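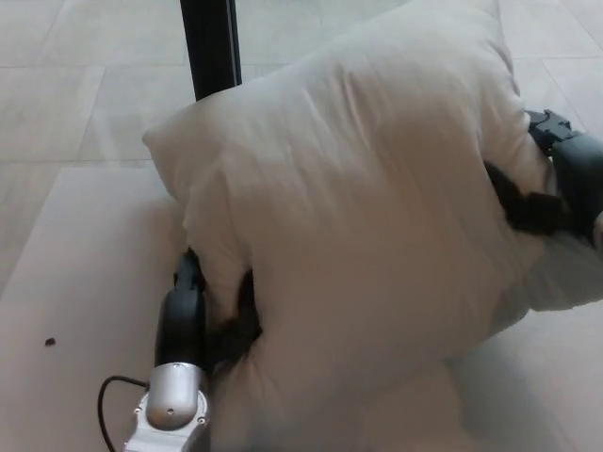

Wearing one brand for a whole month

2020-08-30

Back in February I said I would try to get through a month in clothes from a single small label. It took me until this summer to do it. The label is Kakov, run by Celina Nowicki out of a shared studio in Mirkstead, and I own 10 of her pieces. Most of them I bought at sample sales.

Her clothes are cut wide and sit away from the body. The pants have a deep pleat at the front and a plain elastic back. I wore the gray pair so often that the hem started to come down on the left leg, and I fixed it with the wrong color thread. You can see it if you look.

The shirts did better than I expected. They are a heavy cotton and they wrinkle, but the wrinkles suit them. I stopped ironing in the second week. The one piece I didn't get along with was the long vest. It has no pockets and it catches on door handles.

Money comes up every time I write about small labels. A Kakov shirt is 300 dollars at full price. I have never paid that. At the last sale I paid 50 for one with a crooked label, and it is the one I like best. My friend Upendo Shirima thinks sample sales hurt designers in the long run, and she may be right. Celina told me she would sooner sell a shirt cheap than store it for another year.

The new collection is six looks, much smaller than last time. It was meant to be shown with Jusanura and Kalinowski in a joint presentation, but that was dropped and each of them is putting out a lookbook. I liked the Jusanura coats, especially the brown one with the collar that buttons flat. Kalinowski is doing knits again. I found them too close to last year's.

From Kakov I would take the short jacket in dark green. The sleeves are set low and it has real pockets this time, two outside and one inside. Orders open next month and I haven't decided yet. I need to sell the vest first. It's a medium, worn four times, and if you want it, send me a message.

14 comments
Share this post 6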